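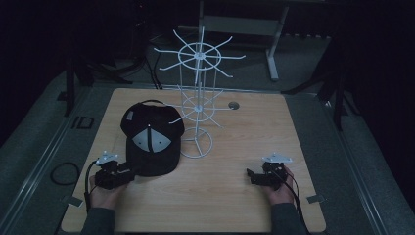
Kappenständer, Tag eins. Ich verkaufe im Juni zum ersten Mal auf dem Markt in Olton und brauche bis dahin etwas, das die Mützen vom Tisch holt. Letztes Jahr beim Probelauf lagen alle in einer Kiste, da wühlt keiner gern.

Geworden ist es ein weißer Drehständer aus Draht, zwei Etagen. Gebraucht von Lindiwe Shezi, die ihren Laden in Grullbridge verkleinert. 20 Euro, abgeholt mit dem Rad. Ging gerade so.

Er steht auf einem runden Drahtfuß und hat in der Mitte eine dünne Stange. Oben ein großer Ring mit langen Armen, unten ein kleinerer mit Haken. Die Spitzen der oberen Arme sind leicht hochgebogen, das reicht gegen Abrutschen.

Aufhängen geht am einfachsten am Verstellriemen. Riemen über den Arm, Schirm nach unten, fertig. Bei Kappen ohne Riemen muss man sich etwas anderes überlegen, ich habe nur drei Modelle davon und lege sie weiter auf den Tisch.

Als Probestück nehme ich die schwarze mit dem grauen Dreieck vorne. Die Naht geht mitten durch das Dreieck, die Front sollte also schon zum Kunden zeigen. Hängt die Kappe am Riemen, passt das von selbst.

Schwachpunkt: das Gewicht. Hängt alles auf einer Seite, kippelt der Ständer. Ich belege jetzt immer gegenüber, erst eine links, dann eine rechts. Beim Abnehmen halten sich die Kunden natürlich nicht daran.

Für draußen kommt deshalb Gewicht auf den Fuß. Zwei flache Sandsäckchen, je 2 Kilo, zwischen die Speichen. Genäht sind sie noch nicht.

Frage an alle mit Markterfahrung: Preisschild an den Riemen oder innen ans Schweißband? Am Riemen sieht man es sofort, aber es verheddert sich beim Drehen in der Nachbarkappe.

Nachtrag, weil zweimal gefragt: Die Kappen sind von Ngubane, die Aufnäher lasse ich bei Lindov machen. Mindestmenge dort sind 5 Stück pro Motiv. Lieferzeit zuletzt 3 Wochen.

Preisschilder kommen jetzt doch an den Riemen, mit kürzerer Schnur. Morgen schneide ich die alten ab.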